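4.2 Comparación de pinzas en simulación

Antes de tocar el banco real de Greltstead, comparamos las pinzas Cillex y Dostora en simulación, con 700 episodios por modelo y el mismo controlador Aguiar.

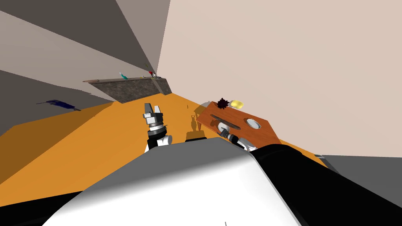 El resultado nos entusiasmó: Cillex completó 631 agarres – muy por encima de lo previsto – y los 165 casos con objetos de borde curvo resultaron los más reveladores.

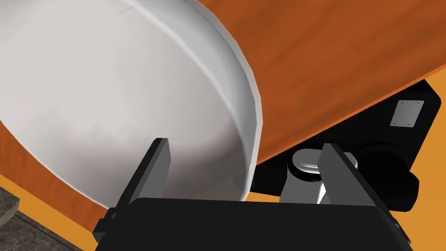 Figura 3. Pinza de dedos negros, abiertos, junto al borde de un cuenco blanco (simulación).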